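Keeping Small Things in Order: Bins, Labels and Shelves in the Home Workshop

March 9, 2021

When we moved to the house in Juvville, I had my screws, hinges, plugs and cable ends in coffee jars, cookie tins and one old suitcase. I knew where everything was, or I believed that I knew. Then my husband wanted a rubber washer for the kitchen faucet and we searched two evenings. After this I started to read and to try different ways, and I am writing down what worked for us. Some advice comes from my neighbor Michalis Theodorakopoulos, who kept the parts store at a boat yard for many years.

Start with sorting, and buy later

Please do not buy any bins in the first week. I did it, and I bought the wrong size. Put an old bed sheet on the floor, empty everything on it, and make heaps. The heaps will tell you what sizes you need. I was sure I had mostly screws, but the biggest heap was electrical things: plugs, switches, adapters and pieces of wire that were too short for any use.

Sort by the job and not by the material. A brass screw and a plastic wall plug belong together if you always take them together. Under "hanging pictures" I keep hooks, small nails, wire, a pencil and a little level. Under "faucet and drain" I have washers, thread tape, a spare chain for the plug and an old toothbrush.

Throw away rusty screws with damaged heads. It hurts a little, but you will never choose such a screw when there is a good one beside it. Metal goes in the scrap box. Dead batteries should go to a collection point, and until then I put a piece of tape over the ends.

Choosing the bins

The open-front plastic type is the best for things you take every week. You can see inside without pulling the bin out, and your hand goes in easily. For things used once a year, a box with a lid is better, as dust in a workshop goes everywhere, and sawdust especially.

Buy all the bins from one maker. Different makers have different lips on the back, and they do not hang on each other's rails. Mine are from Grultona, a small shop that also sells single bins, so I can replace one when it cracks. Before you pay, press the side walls with your thumb. If they bend easily when the bin is empty, they will bulge when it is full of nails.

A single color looks calm, but two colors can help. I use one color for wood and general work and another one for everything with electricity. My husband does not read labels, but he remembers colors.
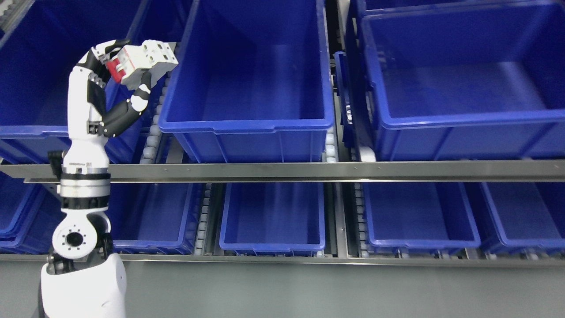 Do not fill a bin to the top. I leave two fingers of space, so that I can move the contents with my hand and find the odd piece at the bottom. If one bin is always full, divide it in two by size. If a bin has been almost empty for a year, give its place to something else.

Shelves that hold the weight

Small metal parts are heavier than people expect. A box with 1,000 screws can be a surprise when you lift it from above your head. Put the heaviest bins between knee and waist height. Light things such as sandpaper, dust masks and paint rollers can go on top.

Fasten the shelf to the wall, even if it stands well by itself. Two brackets near the top are enough for a narrow shelf. On a brick wall you need proper wall plugs, and on a hollow wall you must find the studs. I knock with my knuckles and then check with a very thin nail in a place where the shelf will hide the hole.

If your floor is not level – ours is an old garage floor and goes down toward the door – put thin pieces of hard wood under the front feet until the shelf leans slightly back. Check again after a month with full bins.

Leave some air behind the shelf. In our first winter the back wall was damp and I found white spots on a leather tool belt. Now there is a gap as wide as my hand, and in May I pull everything out and wipe the wall with vinegar and water.

Labels

I have tried many kinds. Paper labels with clear tape over them became yellow and came off at the corners. Marker directly on plastic rubs away from the hands. The best result for me is white cloth tape with a black permanent marker. Clean the plastic first with rubbing alcohol and let it dry completely, otherwise even good tape will fall.

Write big. In the evening, with one weak lamp, small letters are useless. Write the size too, for example "wood screws, size 4, short". For odd parts I glue one real piece on the front of the bin with a drop of hot glue. Michalis taught me this, and visitors find things without asking me.

My daughter made a list of all bins on one sheet, and it hangs inside the door in a plastic sleeve. We have 44 bins now, and the sheet still has space. She wrote it in pencil, so we can change it.

The "I don't know" bin

Every workshop needs one bin for things without a home. Key without lock, strange plastic foot, a spring from something. The rule in our house is that this bin is emptied when it is full, and we do not start a second one. Half of the things find their place then, and the rest goes out.

Small habits that help

Keep a magnet on a string near the bench for spilled screws. Put a plastic bag over the magnet first, and then you can turn the bag inside out and all screws are inside it.

When you take apart a machine or a piece of furniture, use a muffin pan. Put the screws in the cups in the order you removed them, and go backward when you build it again.

Buy the next box of the most used screw when you open the last one. For me this is the middle size wood screw in packs of 100. I put the empty pack in my coat pocket so I remember it in the shop.

Five minutes at the end of work is enough for putting back. I do it while the radio plays the news. If I leave it for the next day, the small heap on the bench somehow becomes large, and the scissors are always under it.

If you have another way for storing long things, like threaded rods and thin moldings, please write to me. Mine stand in a piece of drain pipe in the corner, and they fall over when the door closes hard.

Loukia Pappas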